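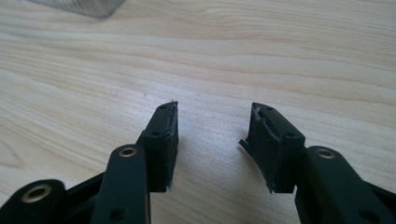 When should a company budget for replacement fingertip pads on hand-held grippers? At the same time it budgets for the grippers, with pads listed on their own line as a consumable.

That is the main advice in a planning guide released Monday by Enau, which supplies hand-held grippers and spare parts to teams that record manual tasks for robot training. The guide is written for purchasing staff who are setting up a first recording station or adding to a site they already run.

Enau recommends that a two-handed station be ordered with 2 complete grippers and 2 spare sets of pads. Pads with torn or peeling inner faces should be swapped out before the next session. Arms, bushings and cables go on a separate list and are checked once a month.

"Buyers ask for a price per gripper and stop there," said Wolfram Kröger, head of customer planning at Enau. "Then the pads wear down in the second month and there is no budget line to charge them to."
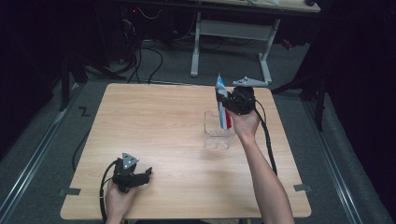
The guide also asks buyers to write down the tasks they plan to record before they request a quote. Putting a carton into a close-fitting holder calls for different pads than folding cloth does, and a station used for both should stock both types. Table size, cable length and tracking plates are covered in the same worksheet.

Enau drew on purchase records from 42 stations at customer sites, including Masness and Van Loon. A sample budget in the guide sets aside $2,228 per station for spare parts in the first year. Shipping and tax are extra.

The worksheet can be filled in by hand or as a spreadsheet. Customers who bought through Skeltow, the company's distributor, will receive it with their September invoice. Others can request a copy from the Enau sales office.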